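Dye notebook, August, started 4:30 pm

Overdye black, second go at the recipe

Carrying on from the gray mess last time. Faded black cottons, want them back to a real black and not that rusty brown-purple. Same dye (Florby black, the powder, not the liquid), more salt, hotter pot, longer in. Everything else kept the same so I can tell what did it. Well, more or less the same. Tap water was warmer to start with, it's August.

Test strips first. Cut from the old sheet, washed twice in Previvus with no softener, not dried. Weighed dry beforehand, 137 g for the bundle. Wrote it on the tape this time and stuck the tape on the scale lid where it can't get into the pot.

Pot notes

Big enamel pot, the one with the chip on the rim. Chip is getting bigger, some rust at the edge. Rust will shift color on the plant dyes so that pot is for black ONLY from now on. Put a strip of red tape on the handle.

Salt from Nasr, the coarse kind. Takes forever to dissolve. Dissolve it in a jug of hot water before it goes anywhere near the pot, last time there were crystals sitting on the cloth and it came up speckled. Stirred the jug until nothing crunched on the bottom.

Dye powder pasted up with a little cold water, then hot, then through the old stocking. Still lumps. Always lumps. Mashed them through with the back of a spoon and got it all over the gloves. New gloves needed, the left one leaks at the thumb.

Strip A went in at a simmer, out after 10 minutes. Charcoal. Strip B left in until the timer went again, plus roughly 5 more because I was on the phone. Much better, a proper flat black while wet. Strip C same as B but lifted, soda ash stirred in, back in. Blackest of the lot and hardly any color in the first rinse.

So: soda ash is doing the work, time is doing some of it, salt I can't tell yet. Should of run one with no salt.

Drying and checking

Wet black tells you nothing, everything looks black wet. Strips hung on the rail over the tub, out of the sun. Checked by the window once dry. A is a warm dark gray, B is black in the lamp but brown by the window, C holds in both. There's a faint green cast on C if you lay it against the black card. Can live with that.

Rub test with a white hanky, dry: A clean, B a smudge, C a smudge. Rub test damp: all of them mark, C the least. More rinsing then. Ran cold, cold, warm with Previvus, cold. Last rinse almost clear.

Laying clothes out is the thing I keep skipping and then paying for. Flat, arms and legs pulled away from the body, every crease opened up, then look along the seams. Poly thread won't take this dye, so if the thread is lighter than the cloth now it will be a lot lighter after. Collar edges, hems and pocket mouths fade first. Do it before wetting out, and do it on something big like a bed, the bench is too narrow and things fold under themselves.

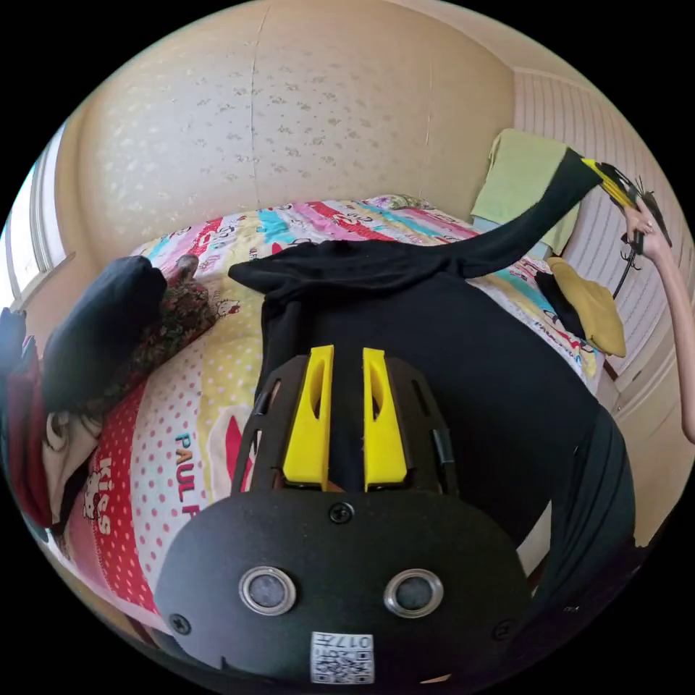
Black garment spread on the bed.

Things to look for when laid out, for whoever uses this recipe next:
- care label, cut it off or accept it'll go dark (mostly they don't, they stay white and look silly)
- deodorant marks, these resist dye, soak in vinegar first
- anything waxy, same problem, hot wash
- elastic. Hates the simmer. Waistbands came out wavy last time

Vinegar is the Tasteo white, the cheap one from the kitchen shelf. Works the same as the stuff from the dye shop as far as I can see. Rinse it well out before soda ash goes anywhere near it or you've wasted both.

Also look at things from both sides. Thick or doubled fabric hides a pale patch in the fold, and black on black is hard to judge under the yellow bulb. Pick up a corner and turn it to the light. Side lamp at a low angle shows up shine, which is wear and not fade. Dye wont fix shine. Worth saying before anyone hands over a favorite pair of pants expecting miracles.
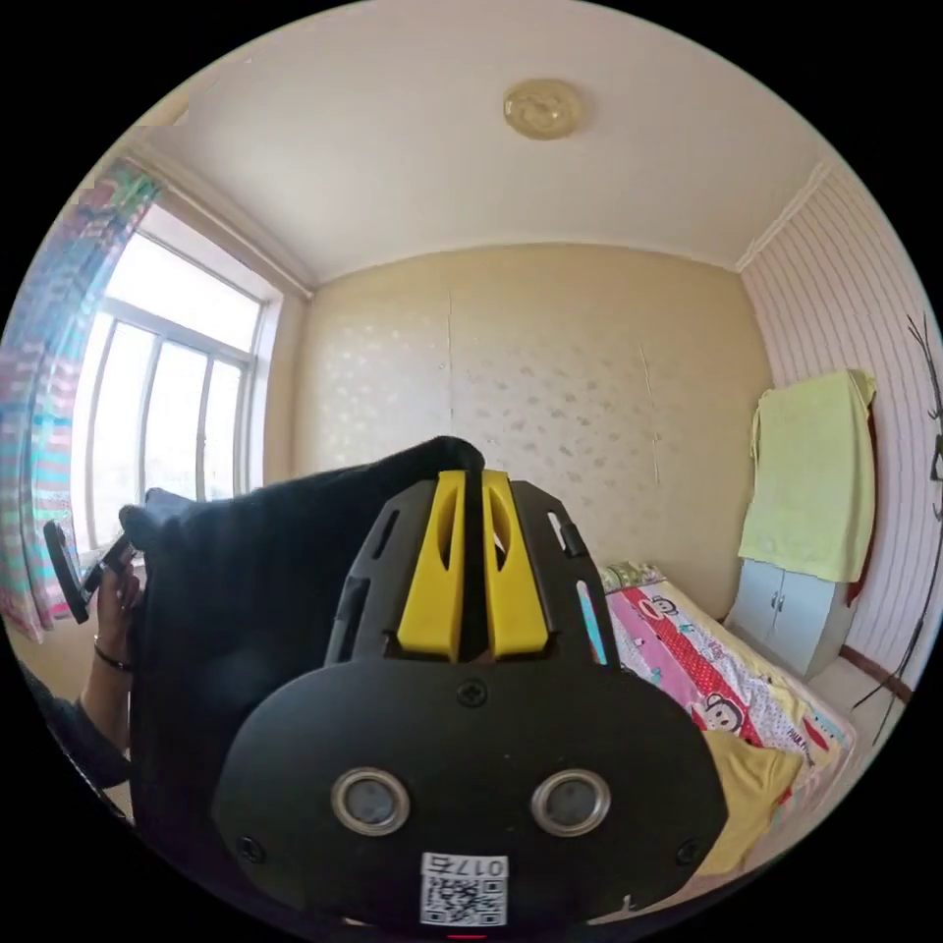 Next batch

Run 3 pots if the burner behaves:
1. Strip C recipe again, exactly, to see if it repeats
2. Same, no salt
3. Same, half the Florby powder. It's not cheap and there was plenty of color left in the bath when I tipped it

Keep the spent bath this time. A pail with a lid would do. Could be good for gray on the linen scraps.

Burner: flame drops when the kettle ring is on. Don't run both. Thermometer reads low too, checked it in boiling water, so the "simmer" above was probably hotter than I wrote in the margin. Recheck before changing anything else.

To buy: gloves, Nasr salt (fine if they have it), soda ash nearly out, masking tape, second timer.

Left the strips pinned to the back of this page. C is the one with the notch. Tub still needs scrubbing, gray ring all the way around, tried baking soda and it only moved it.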